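Slide 6, budget for the Vakdale cell (Ankit speaks)

Say first: the arm is the small part of the cost. Grippers and spare fingers are 1255 for each station, and we need a second set before October.

Pause. Ask Afaf Khoury for the Flendel quote, delivery is 18 weeks.

Then the task. Small items into a mesh holder, by hand today. Do not promise speed. Ask for 500 more for training hours.

If they ask about leasing, go to slide 9.
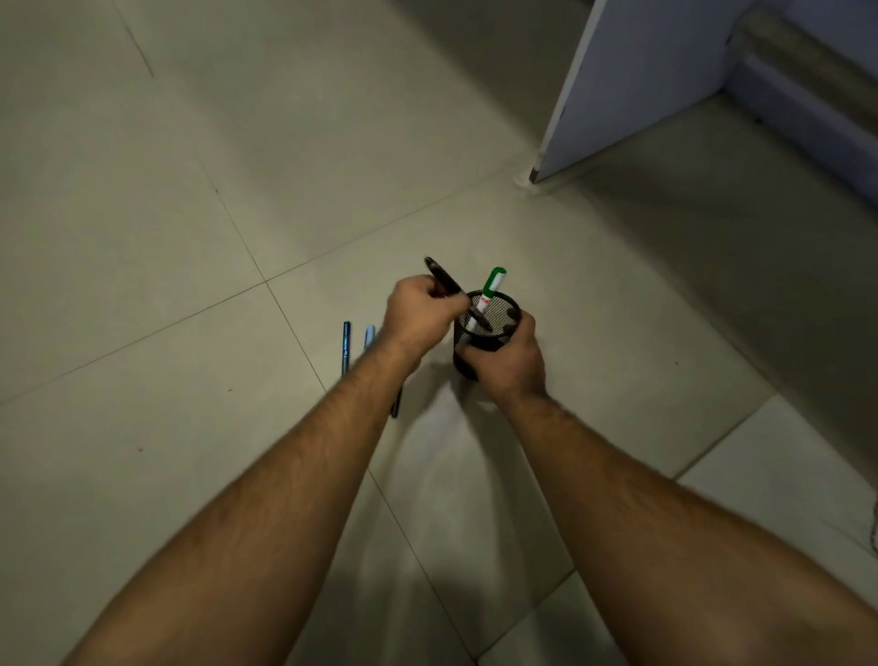 Slide 6: pen holder task, done by hand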